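How to Run a Litter Survey on a Short Stretch of Shore

By Jacinto Pacheco
August

A litter survey records what is lying on a fixed piece of ground, so that the same ground can be checked again later and the two results compared. It differs from a clean-up in that the counting comes first. The method below is the one used on the Lirnholm shore and works equally well on a riverbank or a park edge.

Equipment

Measuring tape, four canes, a clipboard with recording sheets, two pencils, gloves, a litter picker for each person, strong bags and a hanging scale. Pencil writes on damp paper where most pens will not.

1. Mark out the plot

Choose a stretch 41 metres long, running parallel to the water. Put a cane at each corner, from the strandline up to the foot of the bank. Note a fixed landmark at both ends, such as a gatepost or a drain cover, and write down the distance from it. Do not rely on finding the canes again.

Divide the plot into strips across its width. String is usual on sand. Tape holds better on hard surfaces such as slipways and sea walls.

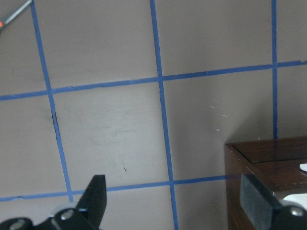
Blue tape lines on a flat, light surface.

2. Walk the strips

Two people work each strip, one picking and one writing. Walk from the landward end to the water, turn, and take the next strip in the opposite direction. Pick up anything larger than 10 millimetres. Smaller fragments need a sieve and a separate sheet.

Start two hours before low water. A survey begun on a rising tide often has to be left unfinished, and a part survey cannot be compared with a full one.

3. Record by item, then by material

Enter each object once, under the most specific heading available. A bottle with its cap on is one item. A loose cap is a separate item. Rope is recorded by piece, with the length in the notes column.
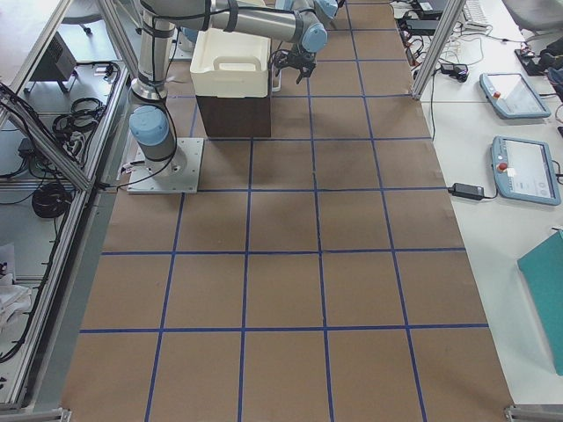

Reading time: 2 minutes

Anything that cannot be identified goes under "other", with a short description. If "other" holds more entries than any named heading, the sheet needs a new heading before the next survey.

4. Weigh the bags

Weigh each bag by material and subtract the weight of the empty bag. Use grams throughout. On the Vida sheet, a plastics total of 998 g is entered as 998 and is not rounded up to a kilogram.

5. Work out the density

Divide the item total by the length of the plot. For 174 items on 41 metres:

174 / 41 = 4.2 items per metre

Keep one decimal place. Enter the result with the state of the tide, the wind direction and the number of people taking part.

Handling

Leave needles, gas canisters and sealed drums where they are. Mark the position on the sheet and report it to the council.

Last updated: August
Contact | © Allon Shore Group | Back to top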